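6/13/23

7 min read

Up before five again and not even sorry, because the swifts were back over the roof and making that thin screaming racket I wait all winter for! I stood at the bathroom window with my toothbrush in my mouth and watched them go round and round the chimney until the paste started dripping on my foot. I have lived in Flastport nine years and I still get silly about this.

So, the nest boxes. I put two of them up under the eaves last October, and I had more or less made my peace with them being expensive wall ornaments. Everyone on the swift forum says it can take years. Some people wait five or six. One woman in Trevance played the calls out of her attic window every morning for four summers before a single bird so much as bumped the box, and her neighbors stopped speaking to her in the second. I was prepared for all that. And then this morning at twenty past five a bird came in low over the garage, swung up, slapped against the left-hand box, hung there for a second and dropped off again. Then it did it again. Then a third time!

They call these birds bangers, which made me laugh when I first read it. They're young ones, a year or two old, out looking for a place they can use next season. They fly up and bang against the entrance to find out if anybody's home. If there's a pair inside already, the owners scream at them and off they go. If nothing screams, they come back and have a better look. Mine got no screaming. I had to sit down on the edge of the tub.

Made coffee, went back up, stayed there until almost seven. Four more visits to the left box, none to the right one. I think the right one is too close to the downspout, and it gets the sun from midafternoon on. I painted it white on the front in April to keep it cooler but I'm not convinced that does much. If it's still empty at the end of next summer I'll move it around to the north side, over the kitchen, where there's a good clear drop. They need the drop. They don't hop off and flap like a sparrow does, they fall out and then they're flying, so there has to be nothing underneath, no trellis, no shed roof, no wires if you can help it.

Work was work. I was no use to anyone until lunch. I kept the forum open in another tab and posted about the banger, and got eleven replies before noon, mostly exclamation points, which I thought was lovely. Somebody in Nygård has 57 boxes on one old grain warehouse and every last one of them is taken this year. All of them! They keep a proper count of everything, the whole group does, and the ringing log there goes back to the seventies and is up to 1,394 birds. I read down the scanned pages for most of my lunch break. It's just date, box, weight, wing, and then sometimes in the margin a little note like "very cross" or "fed well, big." I could read that all day.

What gets me about the weights is how light they are. A grown swift is the weight of a slice of bread, a bit less for thin-sliced. And it flies to central Africa on that and comes back to the same hole in the same wall. The young ones leave the nest and may not land on anything for two years. They sleep up there. They drink by skimming the pond and catch the nest stuff in midair, feathers and bits of dry grass and seed fluff, and glue it down with spit. I've told all this to the man at the hardware store, the dental hygienist, and both of the new people in accounting, and I don't regret any of it.

Rain from about two until four, hard, and I worried. When it's wet the insects don't fly and the parents have to go a long way around the weather to find any. The chicks can go into a kind of torpor and wait it out for a couple of days, which is one of the cleverest things I know of, but eggs are another matter and this is right around hatching time for the ones in the church tower. By five it had cleared and the sky was that rinsed color with high small clouds, and they were all back up over the ball field, so high I could only find them by ear first.

Walked out to Viltside after supper for the evening watch. It's my favorite part of the whole month. You go about an hour before sunset and stand still somewhere you can see a good piece of sky and a few old roofs at once, and you wait for the party. First it's only a few of them, wide apart. Then they bunch up and come down between the houses at roof height, screaming their heads off, banking around the corner so tight you hear the wings, a sort of ripping sound. Then quiet for a minute or so and round they come again. Tonight I had a biggest group of roughly 63, which beats anything I've written down out there. I say roughly because it's like trying to count thrown gravel. I did it three times and took the middle one.

I also found a nest I didn't know about! I was standing by the old bakery and a bird went straight in under the ridge tile at the gable end, at full speed, without touching the sides as far as I could tell. No messing around on the edge. I waited nineteen minutes (cold feet, wrong shoes) and out it came, straight down and away. That roof has scaffolding poles stacked next to it, and I don't like the look of that one bit. If they're going to reroof they ought to hold off until the middle of August, when the birds are gone. I'm going to write the owners a friendly letter. The forum has a template but it's stiff. I'd sooner just tell them what they've got up there and offer to come show them some evening. Most people are pleased once they know. They think it's bats, or they never looked up.

Things to do: write the letter. Ask if there's a spare speaker going, the small kind, in case I want to try calls for the right-hand box. Clean the lenses on the good binoculars, they've got sunscreen on them. Pick up the bag of layer feed. Stop leaving the ladder out.

I walked home the long way, with my neck stiff as a board, through the newer streets. It's all walls and tight modern rooflines up that way and hardly a gap for a bird to get into. You could fix that so easily. A swift brick costs less than a porch light, it goes in flush with the rest of the wall, it never needs cleaning, and then you've got the best thing in the summer sky coming home to your house. I got quite worked up about it and composed a whole speech to the planning office, out loud, as far as the mailbox.

Set the alarm for a quarter to five. If the same bird comes back tomorrow and goes for the left box again, that's a really good sign, and if it goes INSIDE I'm going to be late for work. They'll only be here another seven weeks or so. I always feel it go by too fast and I always say I'll get up for every single morning of it, and this year I've missed just the one, when I had that cold.

Windows open tonight. There's one still calling, way up, and it's nearly dark. 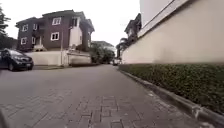 Do swifts come back to the same nest every year?

Usually they do, and the same pair will often meet up there again after spending the winter apart. If the hole gets blocked while they're away they'll keep trying to get in, sometimes for days, so any roof work should leave the old entrance exactly where it was.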